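4.2 What people do under bridges

I'll admit I came to this part of the project with a hunch. I walk my own dog along the water in Henton most mornings, and I've always felt that I slow down under bridges. So when Vesela Dervishi and I were planning the path diaries, I pushed hard for a separate question on underpasses, and she (very patiently) let me have one.

We got 278 usable diaries back. Each person wrote down one walk or ride on a waterside path, with notes on where they sped up, slowed down, stopped or moved over. We didn't tell them what counted as an underpass, which made the coding messy! Lise McIntyre and I went through every entry separately and then argued over the leftovers. Our rule in the end was simple: if the writer said they were under something, they were under something.

The big surprise for me was how often people talked about light. I had expected noise, or pigeons, or worries about bikes coming the other way. Those all came up, but the entries that ran longest were the ones about going from open sky into shade and back out again. One walker wrote that she "always looks at the far end, never at the walls." A rider on the Bindside stretch said he takes his sunglasses off 17 times on one trip, and I have no reason to doubt him.

Width mattered too, and so did the edge of the path. Take the kind of crossing in Figure 3, with a broad paved path, grass along one side and the water over on the other. Diaries about spots like that hardly mention other people at all. Diaries about narrow underpasses with a wall on both sides mention them constantly, usually with a note about who moved over for whom.

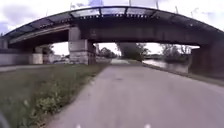
Figure 3. A wide paved path under an arched bridge, with a concrete pier where the grass meets the path and calm water to the right.

Riders were fussier than walkers about what they could see beyond the bridge. If they had a clear view through, they wrote things like "kept rolling" or wrote nothing. If the path bent right after the underpass, they rang a bell, braked, or complained to us about the bend (sometimes for half a page, which I loved). Walkers cared more about supports standing close to the path, and a few said they like to pass a pier on the same side every time. I do this too, so I asked Lise to code those entries without me.

Where I was wrong was the slowing down. Walkers mostly reported keeping the same pace under a bridge, and several said they hurried. I still think I slow down, but my own diary isn't in the sample, and Vesela says it's staying out.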